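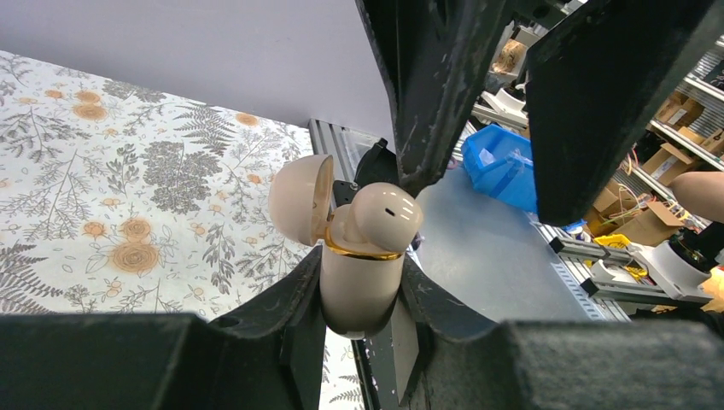

두 집게 사이에 세로로 물린 이어버드 케이스. 뚜껑은 왼쪽으로 열려 있고 이어버드 한 알이 들어 있다.

그리퍼 비교 시험, 이어버드 케이스로 하는 법

그리퍼 제조사의 홍보 영상은 대개 정육면체 블록을 집습니다. 블록은 미끄럽지 않고, 뚜껑도 없고, 불평도 없습니다. 저희 작업대에서는 무선 이어버드 케이스를 씁니다. 알약처럼 둥근 몸통에 뚜껑은 경첩으로 달랑거리고, 안에는 케이스보다 더 미끄러운 것이 들어 있습니다. 이 물건 앞에서 겸손해지지 않는 그리퍼를 아직 못 봤습니다.

이 글은 손가락(조)을 바꿔 가며 같은 과제를 반복하고, 그 결과를 나중에 봐도 알아볼 수 있게 기록하는 방법입니다. 저희가 비교한 것은 Gruvness의 각진 조와 Brindley의 넓은 패드형 조이고, 제어기는 둘 다 Dodis를 썼습니다. 다른 조합이라도 순서는 같습니다.

준비물

- 양팔 구성의 로봇. 한쪽이 케이스를 잡고 다른 쪽이 이어버드를 꺼냅니다.
- 손목 카메라. 양쪽에 하나씩이면 좋고, 하나뿐이면 케이스를 잡는 쪽에 답니다.
- 이어버드 케이스와 이어버드. 본인이 출퇴근에 쓰는 것은 피하세요. Liya Woldemariam은 이 줄을 읽지 않았고 지금은 유선 이어폰을 씁니다.
- 무늬 있는 천 한 장. 작업대 한쪽에 깔아 두면 배경이 바뀔 때 카메라 쪽 알고리즘이 얼마나 당황하는지 볼 수 있습니다. 꽃무늬와 고사리 무늬가 특히 잔인합니다.
- 알코올 솜, 보풀 없는 천, 육각 렌치.
- 기록표. 스프레드시트면 충분합니다.

1단계. 조를 닦고 영점을 잡는다

새 조를 달기 전에 접촉면을 알코올로 닦습니다. 긁힌 조는 그대로 써도 되지만 긁혔다고 적어 두세요. 긁힌 면과 새 면은 마찰이 다르고, 두 달 뒤의 여러분은 어느 쪽이 어느 쪽이었는지 절대 기억하지 못합니다.

볼트를 조인 다음 조를 완전히 닫고 Dodis 설정 화면에서 영점을 다시 잡습니다. 조를 교체할 때마다 합니다. Mulugeta Feyisa가 이걸 한 번 건너뛰고 오후 내내 얻은 데이터는 지금 '예술'이라는 이름의 폴더에 있습니다.

2단계. 카메라 시야를 확인한다

손목 카메라 화면에 다음이 보여야 합니다.

- 케이스를 무는 두 조의 끝
- 뚜껑과 몸통 사이의 이음매
- 반대쪽 팔의 손가락이 내려올 공간

그리퍼 몸체가 화면 아래를 어느 정도 가리는 것은 어쩔 수 없습니다. 카메라를 더 높이 달면 해결될 것 같지만, 그러면 조 끝이 작아져서 정작 접촉 순간을 놓칩니다. 저희는 두 번 옮겨 보고 원래 자리로 돌아왔습니다.

노출은 수동으로 고정합니다. 케이스에 광택 나는 금색 띠라도 둘러 있으면 조명이 거기 반사되고, 자동 노출은 그 반짝임을 따라 춤을 춥니다. 무광 몸통에 광택 띠라니, 디자이너는 로봇 생각을 전혀 안 한 모양입니다.

3단계. 케이스를 잡는다

몸통 아래쪽을 양옆에서 뭅니다. 가운데를 물면 안정적이지만 뚜껑이 열릴 때 조와 부딪칩니다. 너무 아래를 물면 이어버드를 당길 때 케이스가 앞으로 고꾸라집니다. 이음매에서 충분히 떨어뜨리되 바닥 모서리의 둥근 부분은 피하는 높이를 찾으세요.

힘은 제어기의 최솟값에서 시작해 한 단계씩 올립니다. 저희 Dodis 설정값으로는 Gruvness 조가 148, Brindley 패드가 그보다 조금 낮은 값에서 미끄러짐이 멈췄습니다. 이 숫자는 저희 제어기의 내부 눈금이라 뉴턴이 아닙니다. 뉴턴으로 환산하는 표는 설명서 부록에 있다고 하는데, 저희 설명서에는 부록이 없습니다.

뚜껑은 이 단계에서 열어 둡니다. 뚜껑 여는 동작까지 한꺼번에 시험하고 싶은 마음은 이해하지만, 실패했을 때 뭐가 잘못됐는지 알 수 없게 됩니다. 뚜껑은 나중에 따로 하세요.

4단계. 반대쪽 팔로 접근한다

손가락 끝이 이어버드 머리 바로 위에 오도록 내린 뒤 일단 멈춥니다. 이 대기 자세를 저장해 두면 매번 같은 곳에서 출발할 수 있습니다. 자세에 이름을 붙일 때 '최종'이라고는 쓰지 마세요. '최종_진짜'와 '최종_진짜2'를 구분하느라 Yeshi Shiferaw가 점심을 걸렀습니다.

대기 자세에서 손가락을 벌리고, 내리고, 닫고, 수직이 아니라 이어버드가 기울어진 방향으로 당깁니다. 수직으로 당기면 자석에 걸린 채 케이스까지 들립니다. 케이스를 문 쪽이 버티면 이어버드가 손가락에서 빠져 날아가고, 그 다음은 작업대 밑을 기어 다니는 시간입니다.

5단계. 반복하고 기록한다

조 한 세트당 400회를 채웁니다. 많아 보이지만 실패 유형이 드문 것까지 고개를 내밀려면 그 정도는 필요합니다. 저희는 두 세트의 본시험에 연습과 폐기한 시도까지 더해 로그가 1,112줄이 됐습니다.

한 줄에 적을 항목은 이렇습니다.

- 조 종류와 표면 상태
- 힘 설정값
- 결과: 성공, 미끄러짐, 케이스 동반 상승, 뚜껑 간섭, 분실
- 비고

'분실'은 농담으로 만든 항목이었는데 지금은 필터까지 걸려 있습니다.

조를 바꿀 때는 한 세트를 다 끝내고 넘어가지 말고 묶음으로 나눠 번갈아 합니다. 이어버드 표면도 닳기 때문에, 뒤에 시험한 조가 억울하게 손해를 봅니다.

저희 쪽 결과

각진 조는 케이스를 잡는 역할에서 나았습니다. 경사면이 둥근 몸통을 안쪽으로 몰아주는 덕에, 처음 위치가 조금 틀어져도 알아서 자리를 잡습니다. 이어버드를 꺼내는 쪽에서는 영 아니었습니다. 끝이 뾰족해서 접촉면이 점에 가깝고, 둥근 머리를 집으면 빙글 돕니다.

넓은 패드는 정반대입니다. 이어버드는 잘 잡는데, 두꺼워서 열린 뚜껑과 자꾸 인사를 나눕니다.

그래서 양손에 다른 조를 달자는 결론이 나왔고, Mirjam Schnyder는 첫날 그 얘기를 했다며 회의록을 보내왔습니다. 회의록에 있었습니다.

자주 걸리는 문제

케이스가 조 사이에서 천천히 돌아간다: 힘을 올리기 전에 양쪽 조의 높이가 맞는지 봅니다. 볼트 하나가 풀린 경우가 제일 많습니다.

천을 깔면 인식이 흔들린다: 정상입니다. 천을 치우지 말고 학습 데이터에 넣으세요.

선이 팔에 걸린다: 묶으세요. 저희도 묶을 예정입니다.

뚜껑 여닫기 시험은 Meron Zeleke가 Gashaw 제어기로 따로 하고 있고, 그쪽 설정 파일은 정리되는 대로 이 페이지에 붙이겠습니다.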